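Two weeks with the Ekmont hand kit

12 January 2024

I said I would stop writing about gadgets that need a firmware update before they'll say hello. Then a loaner kit arrived, and I am weak.

The Ekmont is a pair of hand-held grippers, sold to people who want to teach a robot arm to do chores but don't want to drive the arm while it learns. You hold a gripper in each hand, you do the chore, the kit records what your hands got up to, and later somebody with more patience than me turns it all into training data. The two-hand set goes for 224 a month on the rental plan, with a deposit that made me sit up straight. There's also a one-hand plan. I asked Wastbridge, who handle the rentals, who takes the one-hand plan. "People who open drawers," they said.

Setup first. The quick start sheet promises 40 minutes and I'd call that fair if you have already done it once. I had not. Most of my first evening went on pairing, and on the calibration routine, where you hold both grippers out in front of you like a man about to carve two turkeys and wait for the software to make up its mind about where your hands are. 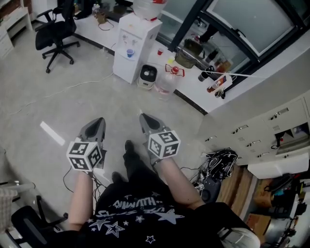 The pairing software is called Briten, and it has the personality of a parking meter. If the left hand drops out, it says "Left hand lost." No advice, no sympathy. It said this to me so many times during the first couple of days that I began to take it personally. The cure, which is on page 2 of the manual under a heading about storage for some reason, is to restart the right hand. I have stopped asking why.

Once it's running, it mostly stays running. I did cups, I did folding, I did a long and pointless session of moving pens from one mug to another mug. You get used to having jaws where your fingers should be sooner than you'd think. Small flat things are still miserable. I spent a good part of one afternoon trying to pick up a coin and I would like that afternoon back. Soft stuff is much better, and a dish towel is a pleasure.

My forearms had opinions. The grippers aren't terribly heavy, but you hold them away from your body and you hold them still, and by the end of an hour I was resting my elbows on anything that would have them. Felicidad Barredo, who has recorded far more of these sessions than I have and agreed to look over mine, wrote back with one line: "You are tired from minute twenty and so is the data." She suggested shorter takes. She was right, and I resented it for most of a day.

The cables deserve a paragraph. They're thin, they're long, and they go wherever you were planning to put your foot. Ekmont says a wireless version is due in April. I've heard that sort of thing from hardware companies before, but I'd like to believe it. Until then, sit down to work if the chore allows it, and push your chair back before you start and not halfway through.
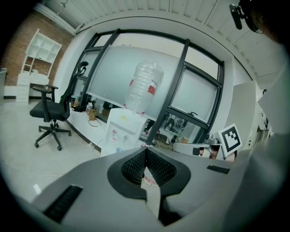 The other thing I had to learn was to leave the room alone. Between takes I have a habit of tidying, and the kit does not care for it. I shifted one piece of furniture out of my way in the middle of a batch and Briten asked me to calibrate again from the top, turkeys and all. Now I set everything up, make my coffee, and touch nothing until the batch is finished. The coffee goes cold. I haven't found a setting for that.

By the end of the loan I had 137 takes that passed the automatic check, which sounds impressive until you remember how many of them are pens. The check itself is decent. It threw out the takes where I'd dropped something, and a few where I had sneezed, and it was polite enough not to say which was which. Export is one button and it worked the first time, so credit where it's due.

I had the Manalastas kit last year, for comparison. It's cheaper and lighter, and the jaws closed with a little click that I still miss. It also lost track of me whenever I turned sideways, and I turn sideways a lot. For one-handed jobs at a desk I would still take it. For anything with two hands I'd go with the Ekmont, grumbling about the deposit.

Would I pay for it myself? For a month, if I had a list of chores ready and somebody to share the work, yes. I wouldn't keep it on subscription and hope to think of something. And I'd want that storage section rewritten by a person who has lost a left hand at eleven at night.

It goes back to Wastbridge in the morning. The foam in the case has a cutout for every single part, and there is one cable that doesn't fit in any of them.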